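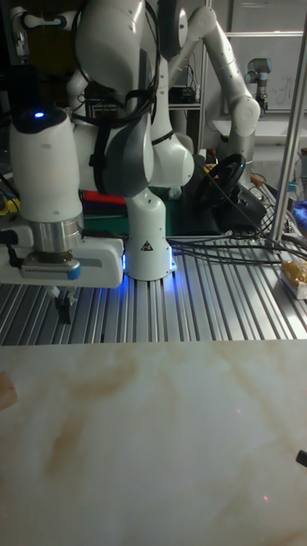
Bench top going dull after cleaning, Isside workroom. Reported by the day shift in April: a grey film comes up on the metal about 40 minutes after it has been wiped down with Dastlow surface cleaner. It is hard to find under the ceiling lights. It is easiest to look for low down, where the blue light falls on the aluminium, so please check there first and then work outwards. Film comes off on a dry finger. No scratching reported.

Status: open
Priority: 4

Update 1. Cleaner was being used neat. Label says 500 ml to a full bucket. Made up a fresh mix and wiped one half of the top only. Film still there next morning on both halves, fainter on the new mix.

Update 2. Slots not being cleaned out. Residue sits in them and gets dragged back over the top with the next wipe. Asked Colport stores for a narrow brush.
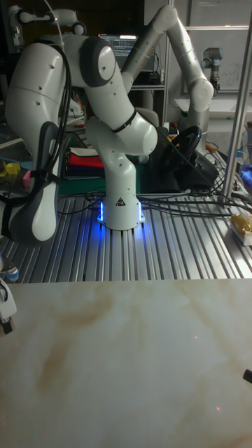

Page 2 of 3

Update 3. Brush arrived, slots to be done from the left. Leave the cables on the right-hand side where they are and clean up to them. Folded cloths stay in their stack on the green mat and are not to be used on the bench. Use the lint-free ones from Kaewsai, order code on the stores sheet.

Update 4. Slots brushed, top rinsed with plain water and dried. No film at 4 pm. Ticket left open until the next weekly clean.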